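About Us

Lastard is a small company in Utport that tests whether machines can do ordinary chores. We look at two kinds of work: jobs around the house, such as clearing a desk or putting things in a crate, and jobs on the shop floor, such as sorting parts, loading bins and wiping down benches. We write up what we find for people who have to decide whether to buy, build or wait.

We do not make robots and we do not sell them. Our income comes from testing contracts and from a yearly report that we print and mail to subscribers.

How we started

The company grew out of a repair business. For years we fixed packing machines for plants between Utport and Eldale, and customers kept asking the same thing. They had seen a video of an arm folding a towel or emptying a dishwasher, and they wanted to know if it could do the job at the end of their line. We had no good answer. The videos were usually short and often sped up, and they rarely showed what came before or after the part that worked.

So we set up a bench in the back of the shop and began trying things ourselves. The first job was moving mixed hardware from a tray to a set of labeled cups. It took us most of a winter to get a result we were willing to show anyone. The repair business was sold later on, and the bench became the company.

What we test

Our chore list has 94 entries at the moment. Each one is a job that a person could do without training and without thinking much about it. "Put the loose things on this desk into the crate" is one. "Hang the mugs on the hooks" is another. The shop-floor entries are a bit narrower, with things like "take the caps out of the bag and set them in the tray, open side down."

An entry has a starting layout, a finished layout and a time limit. The time limit is generous, usually several times what a person would need. We also write down what counts as damage. A machine that clears a desk and knocks the lamp over has not cleared the desk, in our scoring, and we have had long arguments with clients about that rule. We have kept it.

Most entries are tried in simulation first. A simulated room costs very little to mess up, and we can move the furniture between tries without lifting anything. We keep the rooms plain, but we put awkward objects in them on purpose: round things that roll, flat things that are hard to get a finger under, tall things with a narrow neck. Those are what people have in their houses.

Jobs that go well in simulation move to the test floor, where we have one kitchen, one bedroom and a stretch of conveyor. The gap between the two is large. A gripper that does well with a simulated disc may do badly with a real one that has a little dust on it. We report the two sets of results separately and will not average them, even when a client asks.

Can machines do chores yet?

This is the question we get most, from visitors and from the people who sit next to us on trains. The short answer is some of them, some of the time, in rooms that have been set up with care.

Picking up a single solid object from a clear surface is mostly a solved job. Picking up the same object when it is leaning on two others is much less reliable. Soft things are hard. Anything that opens or folds is harder than it looks. Clearing a desk sounds simple, but it means deciding what stays, and a machine does not know that the lamp lives there and the disc does not unless it has been told in some form.

Shop floors are further along than houses. Parts are the same from one hour to the next, the light does not change, and there is usually a fence. Even so, we have tested systems that ran all morning without a fault and then stopped over a torn label. If you run a plant, our advice is to look at how a machine recovers from a mistake before you look at how fast it goes.

In last year's testing we logged 517 complete tries across both settings. Nine of the chores on our list were done well enough, often enough, that we would be comfortable leaving a machine alone with them. All nine were shop-floor jobs.

We expect that number to go up. We don't know how quickly, and we are wary of anyone who gives a date.

How we work with clients

Clients send us a system, or a description of one, along with the job they have in mind. We pick the nearest entries from the list, and if nothing is close we write a new one. The client sees the scoring rules before testing begins and cannot change them afterward. They get the full record, failed tries included.

We share the building with Zervas, a tool and fixture shop, which cuts most of the trays and racks for our conveyor tests. Their staff also act as our human baseline, which means that they do the same chores against the clock so we have a fair number to compare with. They are very good at the caps.

We turn down work in two cases. One is when a client wants only the best try published. The other is when the job would put a machine within reach of a person who has not agreed to be there.

Desk work in simulation, with the arms at the furniture and the gripper at close range:
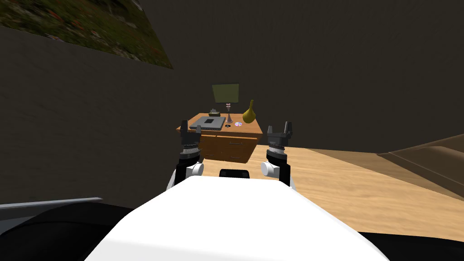
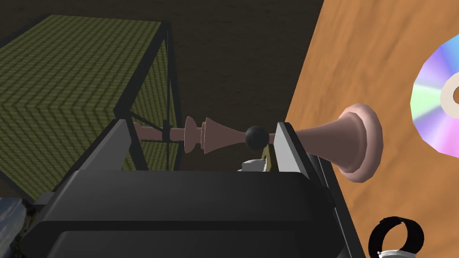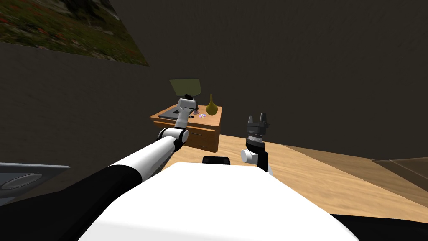 Desk chores make up a good part of the household list, and they are the ones we would suggest reading first if you are new to our reports. The rules fit on one page. The scores are easy to compare from one system to the next, and most readers have a desk of their own to think about while they go through them.

Visiting and contact

The test floor is open to visitors by arrangement. We are on the harbor side of Utport, in the low brick building behind the old ferry office, and the entrance is through the Zervas yard. Please wear closed shoes. Visits from school groups are welcome from September on, when the conveyor is back in use.

The yearly report is mailed to subscribers in the fall. Back issues can be read at our office, and single copies are sent on request while they last. If you have a chore that you think belongs on the list, write to us with the starting layout and the finished layout, and say what would count as damage.

Page last updated May 13, 2018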